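4. Before you start a run

I've set up the Flotance cell more times than I can remember, so this is the order I'd do it in. Grab a coffee first.

1. Hit the stop button, then check that both arms really do stay put when you nudge the jog key. I do this every morning at Stondham, no exceptions.
2. Give the work surface a wipe and clear off anything the task sheet doesn't list.
3. Follow each cable by hand from gripper to base. You want enough slack for a full wrist turn — and no loop that could snag a bottle on the way past.
4. Load the tray, back row first, caps done up tight.
5. Set speed to 10 per cent for the first pass, then no higher than 80.

CAUTION: Never reach in while either arm is powered, even if it looks parked. I don't care how quick you are, mate.

NOTE: Log the cycle count at start-up. Joint bolts get a check every 2,000 cycles.

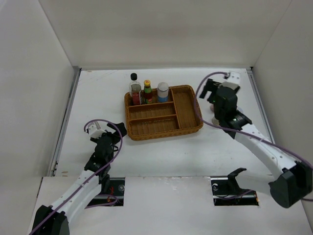 Vinon Bench Automation Team, Stondham

With three containers in the back row, leave the other compartments empty until the slow pass is finished. Then go on to section 5.

Comments (3)

cabrera_bench: Does the bolt check reset if I swap a gripper at 847?

Reply from author: Nope, keep counting — the joints haven't changed.

tinlid: Step 3 saved me a bottle of sauce, cheers!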